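Sobre nós
Quem somos
A nossa casa
Contactos

A Trikusberg é uma escola de formação profissional dedicada aos serviços de limpeza, arrumação e conservação de espaços interiores. Foi constituída por Orhun Şimşekoğlu, que mantém a direção pedagógica e acompanha pessoalmente a abertura de cada curso. Desde a fundação, concluíram a formação na Trikusberg 1,722 pessoas, hoje colocadas em hotéis, residências seniores, escritórios e casas particulares.

Missão

Compete à Trikusberg preparar profissionais capazes de tratar uma divisão do princípio ao fim: retirar o pó, lavar e secar as superfícies, proteger o pavimento e devolver cada objeto ao seu lugar. Entendemos este trabalho como um ofício, com método, vocabulário e critérios de avaliação próprios.

Oferta formativa

O curso base tem a duração de 80 horas e confere certificado da escola. Os módulos abrangem a manutenção de mesas e secretárias, o cuidado de madeiras, a lavagem de têxteis domésticos e a organização de arrumos. O módulo de superfícies escuras, introduzido a pedido das entidades empregadoras, é atualmente o mais procurado: um tampo preto revela marcas e poeiras que noutras cores passam despercebidas, e exige pano limpo, pouco produto e boa luz.

O curso avançado, denominado Isska, destina-se a encarregados e responsáveis de equipa. Inclui planeamento de turnos, controlo de consumíveis e uma prova final perante júri. Cada turma é limitada a 13 formandos.

Instalações

As aulas práticas decorrem no pavilhão Jatov, um espaço amplo e luminoso, de pavimento claro, dividido em zonas de trabalho. O mobiliário é variado e as superfícies são usadas diariamente, de modo que os formandos encontrem em aula condições próximas das que terão em serviço. As sessões teóricas têm lugar na sala Tesfamariam, no mesmo edifício, onde se encontra também a biblioteca técnica.

Pavilhão Jatov: mesa escura com borrifador azul-claro.
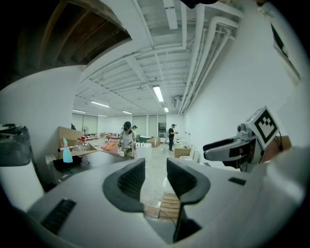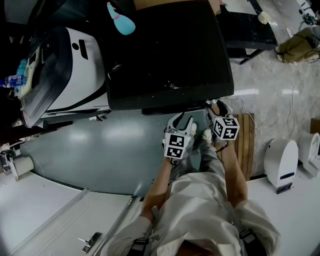 A utilização do pavilhão rege-se por regulamento próprio, entregue no ato da inscrição. Os frascos devem permanecer fechados quando não estão em uso e os panos são separados por tipo de superfície. No final de cada sessão, a turma procede à arrumação da sua zona e regista as faltas de material na folha de turno.

Parcerias e admissão

A escola mantém protocolos de estágio com 81 entidades da região. As candidaturas ao curso base estão abertas durante todo o ano; as do curso Isska decorrem em novembro e dependem de entrevista. Não é exigida experiência anterior para o curso base. Os candidatos devem apresentar documento de identificação e comprovativo de morada na secretaria, que presta igualmente informação sobre o pagamento faseado das propinas.

Página atualizada em 1 de dezembro de 2024.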